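A Morning at Gretus, Where the Arms Do the Lifting Now
by Eamon Tully
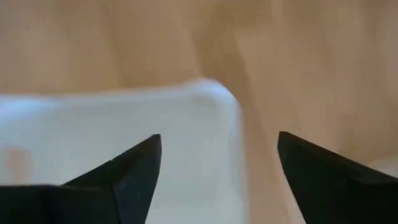
Ulley Newsletter, Issue 20, page 7

I'd been trying to get inside the Gretus packing shop since September, so when the open day finally came up I was at the door before the coffee was! They make up tableware orders there for hotels and small restaurants, and for years every piece went from bench to box by hand. Now a good part of the picking is done by robot arms, each with a pair of black fingers that come in over the wood and close on whatever is due to go out next.

I had expected noise. It's quieter than my kitchen — you can chat right beside the benches, and people do.

Our guide was a packer named Ó Súilleabháin, ten years in the shop, and she didn't give us the brochure version. Her wrists used to ache by lunchtime, she told us, and they don't anymore. But she misses having someone across the bench from her (the teams got smaller per bench when the arms came in, and folks were spread out over two rooms). Nobody was let go, she said, though two people moved on because they didn't care for the new work.

And the work really is different. A normal shift used to be 300 boxes, taped and stacked. These days she mostly checks what the arms have picked, sorts out the pieces they give up on, and shows them new shapes when the range changes. White pieces with rounded corners were a headache at first, apparently. She learned all that in a seven-day course run by Veltirer, the firm that put the system in, and she now teaches it to new starters. The pay went up a grade, but only after the packers asked for it twice.

I asked if she'd go back to the old way. She thought about it for quite a while and said maybe for the Christmas rush, when it was all hands and somebody always brought cake.

The next open day is in spring and you need to sign up at the front desk. Wear flat shoes, and park around the back.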